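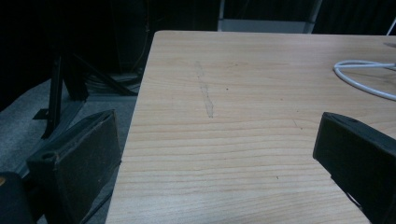

A light-colored tabletop with a faint gray scuff mark.

Mawuli Akolgo has managed the textile repair counter at Grurkcombe since it opened, and he answers most questions by first asking what the fabric is. The counter took in 776 garments last year. Pilling was the most common complaint, ahead of broken zippers and split seams.

"People assume a pilled sweater is a worn-out sweater," he says. "Usually it has lost very little fiber. The loose ends have come up to the surface and tangled there."

The mechanism is well understood. Short fibers work free of the yarn under friction and roll into balls. In wool the balls tend to break off. In polyester blends the anchoring fibers are strong, so the pills stay put and collect lint from whatever else is in the drum.

Akolgo's colleague Esi Osei runs the wash trials. Her current series compares 16 fabrics, each washed at 30 degrees Celsius, inside out, with a short spin. A second set goes through the same program right side out. Samples are graded against reference photographs every fifth cycle – a slow job, done under a fixed lamp.

"The inside-out set is better on nearly every knit," Osei says. "On wovens I can't separate the two sets yet. I would want more cycles before I wrote anything down."

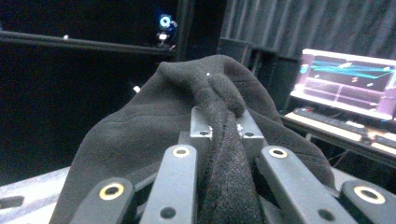 Does fabric softener reduce pilling?

Softener lowers friction between fibers, but it also lets short ends slip out of the yarn more easily, so Osei leaves it out of her trials.

For removal, Akolgo uses a battery shaver on flat knits and a fine comb on anything with a raised surface. He keeps the shaver away from seams and cuffs, where the fabric doubles and the guard can catch. "Lay it flat, no tension, short passes," he says. "If you stretch the cloth you will cut the loop."

The full results are due in September. Osei has 146 samples left to grade.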